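Section 4. Thickening with the Mirari gum set

Before you start
Read the whole section once. Takes a few minutes, saves a batch. Powders in this set are strong, a little goes a long way. You will need a scale that reads to a tenth of a gram, a stick blender, a deep jug and a small dry bowl. Kitchen spoons are not good enough, sorry.

What's in the set
Guar gum, xanthan gum, agar powder, pectin (low sugar type), tapioca starch. Refill code 722 covers the first two only. Agar is sold on its own.

4.1 Cold thickening (guar or xanthan)
1. Weigh the liquid first. Write it down.
2. Weigh the gum. For a pourable sauce use 2 g per liter. For a thick dressing, 4 g per liter.
3. Mix gum with sugar or salt from the recipe, five parts to one. No sugar or salt in the recipe? Use a spoonful of oil instead.
4. Start the blender in the jug. Get a steady swirl going.
5. Sprinkle gum into the swirl. Slowly. Not all at once.
6. Blend 60 seconds, scrape down, blend 30 more.
7. Stand 10 minutes for xanthan, 20 for guar, then check thickness.

NOTE: Do not add more gum before the standing time is up. Guar keeps thickening. Most calls we get at Drernmont are about this.

CAUTION: Spilled gum plus water = very slippery floor. Sweep up dry first, then wipe.

4.2 Hot setting (agar)
1. Sprinkle agar on cold liquid. Leave 5 minutes.
2. Bring to a full boil, stirring.
3. Simmer 2 minutes. Don't skip this, under-boiled agar sets grainy or not at all.
4. Pour. Sets at room temp, no fridge needed.
5. Too firm? Melt it again, add liquid, re-boil. Agar dosn't mind.

NOTE: Lemon and other sharp juices weaken the set. Add them off the heat, right before pouring.

CAUTION: Hot agar sticks to skin. Keep kids back from the stove.

4.3 Fixing lumps
Small lumps — blend again and strain. Big lumps with dry powder inside — strain them out and throw away, then weigh fresh gum for maybe half the loss. Do not boil guar to get rid of lumps. It only thins the sauce.

Slimy feel in the mouth means too much xanthan. Cut with more liquid, or next time swap half of it for guar (Rozália Slanina's tip from the test kitchen, works well with tomato).

4.4 Storing opened powders
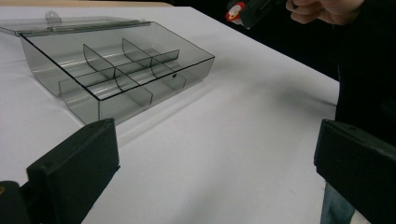

Gums pull moisture out of the air, so close every sachet right after weighing. Fold twice, clip, back in a dry cupboard away from the kettle. Keep types apart — guar and xanthan look the same once the label is gone. A shallow box with a hinged lid and six compartments takes the small sachets nicely, one type to a compartment and one left over for clips. See-through plastic is handy but the box is not the seal, the sachet is. Write the opening date on each one. Use within 12 months, pectin within 6.

1. Never put a wet spoon in the powder.
2. Clumped but smells normal: sift, test on a small amount.
3. Smells musty or has changed color: bin it.
4. Do not top up an old sachet with new powder, the dates get mixed up.

CAUTION: Dry powder swells fast in liquid. Never swallow it dry, and store it out of reach of children and pets.

4.5 Reordering
Quote the code on the back of the sachet, not the one on the carton. Juda starter sets use the same guar and xanthan, so refills fit both. Questions on amounts go to Miloslav Matoušek, product desk. Damaged packs to Drahomíra Vávra, please keep teh outer carton until she replies.

Section revised April 14, 2023. Replaces the December sheet. Cleaning the blender is in Section 5.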